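Chapter 6
Yeast Doughs: Mixing, Rising and Shaping

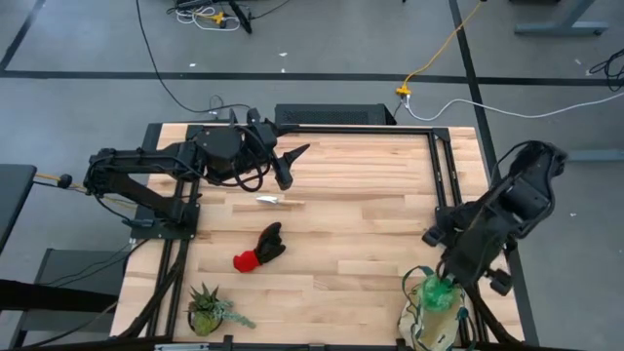

Chapter 5 dealt with batters and quick breads, in which baking powder or baking soda supplies the gas. Yeast doughs get their gas from a living organism, and that changes how the baker plans the day. A muffin batter can go from bowl to oven in ten minutes. A plain white loaf needs most of a morning, though very little of that time is work.

After studying this chapter you should be able to:

- name the stages of a yeast dough from weighing to cooling
- calculate a formula using baker's percentages
- judge when a dough has been kneaded enough
- judge when a shaped loaf is ready for the oven
- correct the common faults listed in Table 6.4

Words to know: autolyse, baker's percentage, bulk rise, crumb, gluten, hydration, oven spring, proof, retard, score.

6.1 Four Ingredients

The simplest bread contains flour, water, salt and yeast. Everything else, including sugar, milk, butter and eggs, is enrichment and is covered in Chapter 7.

Flour. Wheat flour contains two proteins, glutenin and gliadin. When they are wetted and worked they join to form gluten, an elastic network that traps gas. Bread flour has more protein than all-purpose flour and makes a stronger dough. All of the formulas in this chapter were tested with bread flour. All-purpose flour may be used, but hold back a little of the water at first and add it only if the dough feels stiff.

Water. Water temperature is the easiest way to control the temperature of the finished dough. We aim for a dough at 77°F when it leaves the mixer. In a warm kitchen use cool water; in winter the water may need to feel slightly warm to the hand. Very hot water kills yeast.

Salt. Salt adds flavor, slows the yeast and tightens the gluten. The usual amount is 2 percent of the weight of the flour. Dough made without salt rises fast, feels slack and tastes flat.

Yeast. Instant yeast can be mixed straight into the flour. Active dry yeast should be stirred into part of the water and left until it foams. Fresh yeast is crumbled in and does not keep long, even in the refrigerator.

6.2 Baker's Percentages

Bakers write formulas with the flour set at 100 percent and every other ingredient given as a percentage of the flour weight. The total will always come to more than 100. Students often find this odd for the first week or so - after that it becomes the quickest way to compare two breads or to change the size of a batch.

Suppose a formula calls for 1,000 grams of flour, 650 grams of water, 20 grams of salt and 10 grams of instant yeast. The percentages are 100, 65, 2 and 1. The water figure is called the hydration. A dough at 65 percent is easy to handle. At 80 percent it will spread on the bench and stick to dry hands, and it is usually folded in the bowl instead of kneaded.

To find the flour needed for a given weight of dough, add up the percentages, divide the dough weight by the total, and multiply by 100. Work through Problem 6.1 before going on.

From the Bakery

Treasa Madigan runs the morning shift at Mac Giolla, a small bakery in Lonport. Her first batch of white dough is mixed at four in the morning. New bakers there weigh ingredients for a month before they shape anything.

"Most of the bad bread I've seen was bad at the scale," she says. "Somebody forgot the salt, or put it in twice. You can't fix that at the oven."

Each tub gets a strip of tape with the time of mixing and the dough temperature. Conall Brophy, who works the oven, reads the tape but goes by the feel of the dough. If a batch has risen early he bakes it early and moves the rolls back.

6.3 Kneading

Kneading lines up the gluten and makes the dough smooth. By hand, push the dough away with the heel of the palm, fold it back over itself, give it a quarter turn and repeat. Keep extra flour to a light dusting.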